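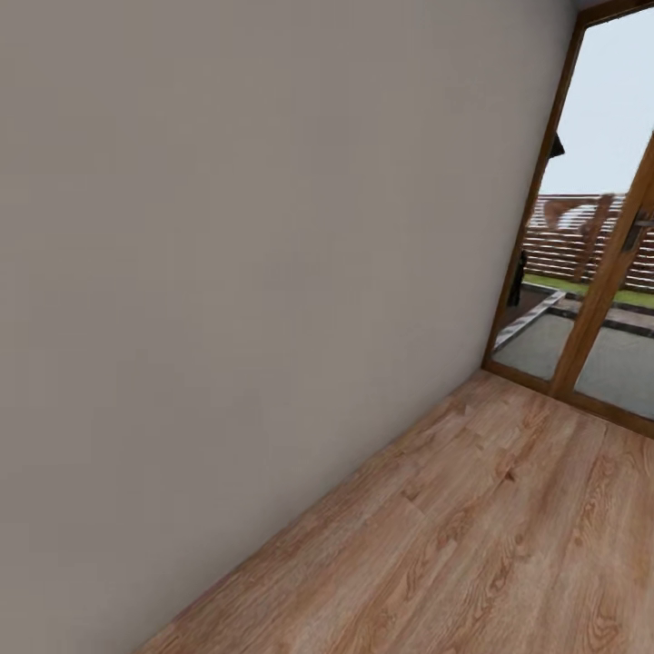
Trucos para grabar demostraciones de «recoger los zapatos» en la casa simulada

Llevo un par de meses enseñando a un robot de dos brazos a ordenar un recibidor – todo en simulador, teleoperando desde la mesa de la cocina – y me lo estoy pasando en grande. Apunto aquí lo que me funciona, por si alguien más del grupo Pelupessy está juntando ejemplos de tareas domésticas. Casi todo vale también para guardar juguetes o doblar paños.

## Antes de grabar

- Haz primero la tarea con tus propias manos. Coge un par de zapatos de tu casa, guárdalos despacio y fíjate en por dónde los agarras. Yo descubrí que siempre cojo las zapatillas por el talón, ¡y llevaba días intentando que el robot las cogiera por la punta!
- Date una vuelta por la casa virtual con el robot sin tocar nada. Cinco minutos mirando paredes y suelo parecen perdidos, pero luego giras con mucha más soltura.
- Decide qué significa «terminado» y escríbelo en un papel. En mi caso: los zapatos dentro del hueco bajo, apoyados, y las pinzas abiertas y fuera del mueble.
- Reparte los puntos de partida. Si todos los episodios empiezan delante del zapatero, el modelo aprende a ordenar solo desde ahí. Tibor Vincze arranca uno de cada dos en otra habitación y le va de maravilla.

## Con los zapatos en la pinza

1. Acércate con la pinza ya abierta y a la altura correcta. Corregir la altura en el último momento deja un temblor feísimo en los datos.
2. Agarra por el talón siempre que puedas. La sandalia queda de pie en la pinza y ves bien hacia dónde apunta la suela; con la zapatilla, el talón te deja meter la punta primero en el hueco.
3. Mueve un brazo y deja el otro quieto. Trabajar con los dos a la vez es divertidísimo (y muy tentador), pero al principio salen episodios confusos. Mientras el izquierdo coloca, el derecho sujeta y espera.
4. Entra en el hueco en línea recta. El canto del mueble es traicionero: si la pinza lo roza, retrocede un poco y vuelve a entrar, sin empujar.

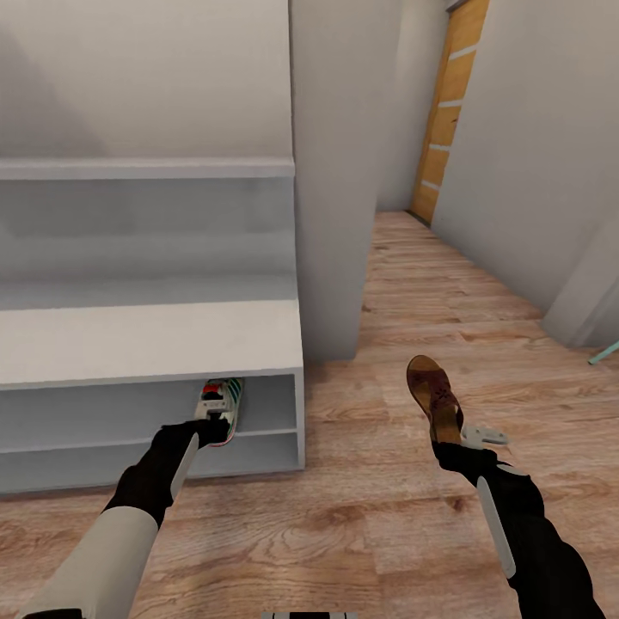
5. Suelta despacio. Abre la pinza, cuenta hasta 2 y retira el brazo por el mismo camino por el que entró.
6. Termina el episodio con los brazos recogidos. Así los finales se parecen entre sí y recortar después es mucho más cómodo.

## Los fallos también se guardan

Durante la primera semana borraba cualquier episodio en el que se me caía un zapato. ¡Qué error! Ustyna Pavliuk me convenció de conservar los que incluyen una recuperación: se cae la sandalia, el robot baja, la vuelve a coger y sigue. Son ejemplos valiosísimos, porque el modelo también va a dejar caer cosas y alguien tiene que enseñarle qué se hace entonces.

Los que sí descarto:

- episodios en los que me he quedado parada pensando más de unos segundos
- zapatos que atraviesan un panel por un capricho de la física
- tomas en las que cambié de idea a mitad de camino

## Ritmo y orden

Grabo en tandas de 50 y paro a merendar. A partir de ahí me vuelvo torpe y se nota muchísimo al repasar. Mi meta para octubre son 300 episodios limpios, y de momento conservo el 90 % de lo que grabo.

Para las etiquetas uso frases cortas y variadas: «guarda la zapatilla», «mete la sandalia en el mueble», «recoge el calzado». Liudmyla Prokopenko las escribe justo al acabar cada toma, con el recuerdo fresco – yo las dejaba para la noche y acababan todas iguales.

Un último apaño casero: un cojín debajo de cada codo. Los movimientos salen más suaves desde el primer día, y los hombros lo agradecen. Lo próximo que quiero probar son botas altas. Si ya has peleado con ellas, ¡cuéntame por dónde las agarras!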